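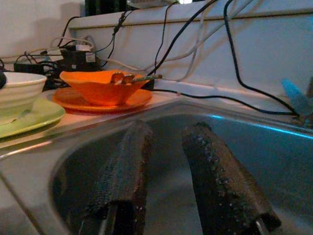

Londgate Housing Association: changes to the kitchen and plumbing repairs service, starting in June. We are setting out the main points in this thread for tenants at Danzer Court and Timness Road. A printed copy will go through every letterbox.

1/ Repairs to kitchen sinks, taps, waste pipes and worktops will move to a single contractor, Dirent. Until now the work has been shared between our own plumbers and outside firms, and tenants have told us that jobs were passed from one to the other. Each job will now stay with one firm from report to sign-off.

2/ How to report a repair has not changed. Please use the online form or ring the repairs line. The number is on the front of your rent statement. Reports made in replies to this account cannot be logged, as we have no means of checking the address.

3/ A blocked kitchen sink will be treated as a routine repair. Dirent will attend within 3 working days. A sink that is backing up into a neighbouring flat, or a leak that cannot be contained, remains an emergency and will be attended the same day. Please telephone in those cases. The online form is not read overnight.

4/ Appointments will be offered in two slots, morning and afternoon. The morning slot ends at noon. Tenants who do school runs may ask for a later start, and this will be noted on the job.

5/ Please clear the cupboard under the sink before the visit. Worktops may be left as they are unless the job sheet says otherwise. Where a worktop is to be replaced, you will receive a separate letter with the dates and a list of what needs to be moved. Tenants who are unable to move items themselves should tell us when booking.

6/ We held a drop-in session at Danzer Court on these changes, and 87 households have since returned the feedback form. The most common request was for a text message when the plumber is on the way. Dirent has agreed to this. Please check that we hold your current mobile number.

7/ The second most common request concerned mixer taps. The standard replacement will be a lever tap. Tenants who would like to keep separate hot and cold taps may do so where the existing sink allows it. Please say so at the time of booking, before parts are ordered.

8/ Recharges. Tenants are not charged for ordinary wear, failed washers, perished seals or pipe joints. A charge may be made where a waste pipe is blocked by cooking fat, plaster or cat litter. Any charge will be put in writing first and you will have the right to dispute it. Huiling Bai in the income team deals with these enquiries.

9/ Washing machines and dishwashers belonging to tenants are not covered. If an appliance has been plumbed in without our permission, Dirent may need to disconnect it to complete a repair. Permission is free and the form is one page long.

10/ Repairs already booked before the changeover will go ahead on the agreed date with the existing firm. You do not need to rebook. If you have been waiting longer than the date on your letter, please contact Andri Zürcher, repairs manager, quoting the job number.

11/ Leaseholders: your own sink and taps remain your responsibility under the lease. Shared waste stacks are ours. Nadja Kälin will write to leaseholders at Timness Road separately about the stack on the north side, where descaling is planned for later in the summer.

Correction to post 4: the afternoon slot at Timness Road begins at 1 pm. The printed copy shows 2 pm, which is the time for Danzer Court only.

In answer to several replies: yes, the operative will carry photo identification and will show it at the door. You are entitled to refuse entry to anyone who does not. Please ring the repairs line if this happens so that a new visit can be arranged.

Also in reply: large print and translated copies of the leaflet may be requested from the Danzer Court office, or by post from Waltraud Schnyder, tenant services.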